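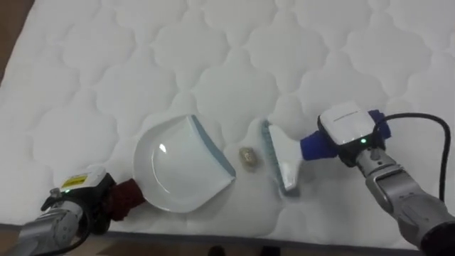 Section 4: Setting up a casting call in Prastus

Use this section after you have created a production and added at least one script version. If the production does not show on your home screen yet, go back to Section 3.

Before you start

Have the following ready:
- the role list, with a short breakdown for each role
- shoot dates, or the best dates you have
- the name of the casting office that will receive submissions
- your production code, shown at the top right of the production page

The steps in this section use a feature called Tristwood as the sample production. Its production code is 2073. Your own screens will show your title and code.

4.1 Add the roles

1. Open the production and select Casting.
2. Select New Call. The call opens as a draft. Agents cannot see drafts.
3. Type a name for the call. Agents see this name in their inbox, so leave out working titles that are under wraps.
4. Select Add Role.
5. Enter the role name, the playing age range and the billing category (lead, supporting, day player or background).
6. Paste the breakdown into the Description box. The box takes up to 1418 characters, including spaces. Text past the limit is dropped when you save.
7. Select Save Role.
8. Repeat steps 4 to 7 for the other roles.

Note: To bring in roles from the script, select Import from Script in place of Add Role. Prastus picks up every name that appears as a speaking character. Check the list for doubles such as GUARD and GUARD (V.O.), and merge them before you save.

Caution: Deleting a role also deletes the submissions attached to it. To stop taking submissions for a role but keep the ones you have, set its status to Closed.

4.2 Attach sides

1. Open a role and select Sides.
2. Upload a PDF. Other file types are refused.
3. Choose who can open it: all agents on the call, or invited performers only.
4. Turn on Watermark if the pages are confidential. The watermark prints the name of the account that downloaded the file.

Sides stay open for 28 days from the date you upload them. To change this, select Expiry and enter a new number. When sides expire, the link stays in the invitation but no longer opens the file.

Note: If you replace a PDF, performers who already downloaded the old one are not told. Send a message from the role page.

4.3 Set the self-tape rules

1. On the call page, select Self-Tapes.
2. Turn on Accept Self-Tapes.
3. Enter the number of takes allowed per scene. The default is 2.
4. Choose whether a slate is required, and whether it should be a separate file.
5. Enter the deadline. Deadlines run on the time zone set for the production. A performer in another zone sees the deadline in both.
6. Select Preview to see the instructions as a performer will see them.
7. Select Save.

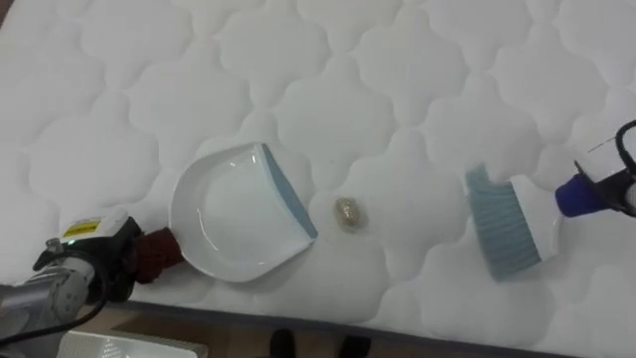

Can a performer replace a self-tape after sending it?

A performer can replace a tape up to the deadline, as long as nobody in the casting office has opened it. Once a tape has been opened, the performer has to ask for it to be released. Open the submission, select More, then Release Tape.

4.4 Add the casting office

1. On the call page, select Team.
2. Search for the office by name. The sample production uses Khan Casting.
3. Choose an access level. Review lets the office watch and rate tapes. Manage also lets it edit roles, send invitations and close the call.
4. Select Invite.

The office must accept before it appears on the call. Directors and producers can be added on the same screen with View Only access. They see the shortlist and can leave notes, but cannot see performers who were passed on.

4.5 Publish the call

1. Check the summary at the top of the call page. Roles marked with a red dot are missing a required field.
2. Select Publish.
3. Choose the agent lists that should receive the call.
4. Select Confirm.

Caution: A published call cannot be turned back into a draft. You can edit it, and agents will see an Updated tag beside each role you change.

If the Publish button is gray, check that the office in 4.4 has accepted its invitation and that at least one role is open. If both are in order, sign out and back in, then contact Merkevano support with your production code.

To build a shortlist from the submissions you receive, go to Section 5.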